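Morketmont Learns to Set a Table, Argues About Chopsticks

MORKETMONT - The most heavily booked evening class in town this November has no exam, no certificate and no food. It is called Setting the Table, it costs $18, and the waiting list stood at 113 names when the Prillix housewares store stopped adding to it.

The class meets at 6 p.m. in the back room of Prillix, on Kidwood Avenue, between the shelf of marked-down gravy boats and a door that sticks in damp weather. People come in from work, hang up their coats and are handed a plate. For the next hour and a half they put things on a table, look at them, and move them over a little.

The store had planned a single session in early fall, mostly to get customers through the door during the weeks when the sidewalk was being dug up. It printed 200 flyers and left most of them at the laundromat and the Zulu coffee bar across the street. The sidewalk has long since been finished. The class hasn't, and the store now says it will run through the winter, with a break over the holidays when, presumably, everyone will be home showing off.

Morketmont has not previously been known for its tables. The diner by the rail crossing sets a fork on a paper napkin and considers the matter closed. But a fair number of residents appear to have been eating over the sink for years and feeling bad about it.

The lesson starts with the plate, and stays with the plate longer than most newcomers expect. Students are asked to pick one they would be happy to see with nothing on it, on the theory that they will be looking at it that way until the food is ready, and in some households that is quite a while. Plain white goes quickly. So do the ones with a little something going on, enough to look like a decision was made.
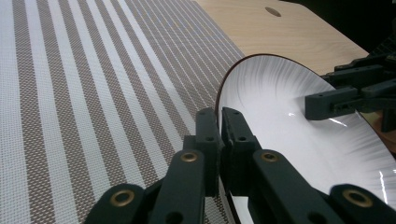

One of the glossy white plates, with fine gray streaks fanning out toward the rim.

Then comes the question of what goes under it. The class has a soft spot for woven placemats, which wipe clean, lie flat and forgive a dropped spoon. It has less patience for cloth ones, on the grounds that whoever irons them will bring it up during dinner. Students with patterned mats are told to calm down everywhere else. Students with patterned mats and patterned plates are told nothing, but the teacher breathes in through the nose.

The teaching is shared among the store's staff, who disagree with one another in front of the class and seem to enjoy it. One favors lining everything up with the edge of the table. Another thinks a table that is too straight looks like a dentist's tray. Both positions have followers, and at a recent session the two camps had drifted to opposite sides of the room by 7 o'clock, like a school dance.

Color is handled briefly. The house rule is to choose one quiet color and let it show up on its own, without a matching candle, matching napkins and a matching gourd. Soft greens have done well this season. The store insists that this has nothing to do with the delivery of green bowls it got in October, and has gone on insisting it at each session, a few feet from the green bowls.

The real trouble began with the week on noodle suppers. The setting itself is simple enough: a bowl on a plate, a mat, a pair of chopsticks. The plate catches drips and gives the bowl somewhere to be. It was the chopsticks that split the room.

Some students wanted them straight across the front, on a rest. Others pointed out that they did not own a chopstick rest, did not plan to own one, and had come to the class to find out what to do with the dishes already in the cupboard. A third party laid them over the plate at a slant beside the bowl and said it looked relaxed. It was told that it looked as if somebody had gotten up to answer the phone.

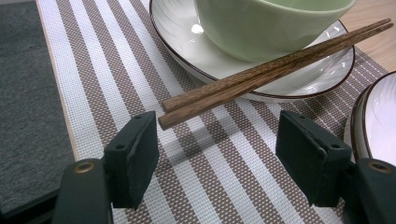
The slanted school of thought: sage-green bowl, brown-edged plate, wooden chopsticks and a striped mat.

Prillix has declined to rule on it. Its handout, a single sheet with a coffee ring photocopied onto every copy, says only that chopsticks should be easy to reach and should not point at anyone you like. The sheet goes on to say that the rest is up to the host. This was received poorly. People who have paid $18 for instruction do not care to be told that it's up to them.

One student asked for a drawing with measurements. Another offered to make the drawing. It was later seen on the bulletin board at Zulu, where somebody had added corrections in green ink, and somebody else had added a noodle.

There is homework. Students are asked to set one real meal at home before the next session and report back, and the reports make up the first part of each evening. They have included a husband who asked whether company was coming, a teenager who asked what had happened, and a family that got as far as sitting down together before finding that dinner was still partly frozen. The table, by all accounts, looked lovely.

The last part of the class deals with taking it all away again. Dishes go back to the shelf, mats get shaken out, and the group spends a few minutes on the tabletop itself, a piece of furniture many had not seen much of at home on account of the mail. Light wood is the staff favorite for its habit of making a cheap bowl look as if it had cost something. Students are encouraged to notice the grain, wipe along it, and leave some of it showing the next time they set out the dishes. A table does not need a runner, a centerpiece and a bowl of decorative lemons all at once, the handout says, and the word "lemons" is underlined. 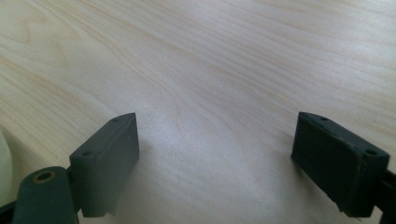
Busisiwe Jacobs remarked, while buttoning her coat, that she had gone home after her first class and cleared off her own table for the first time since spring. She had come across a library book, two remote controls and the invitation to a wedding she had already missed. The couple had been very nice about it, she said, and she had sent them a platter.

She will be back for the soup session, she added, though she considers a bowl on a plate to be one more thing to wash and intends to say so.

The soup session is full. So is the one after it, on breakfast, a meal the staff had assumed people were willing to leave alone. Prillix says names on the waiting list will be called in the order they signed up, and that buying a gravy boat will not move anyone up the list, whatever may have been suggested at the register.

Dishes and mats are provided for use during class and are to stay in the room afterward. Students who want to practice with their own bowls may bring them, wrapped in newspaper. The door to the back room should be pulled hard and lifted slightly.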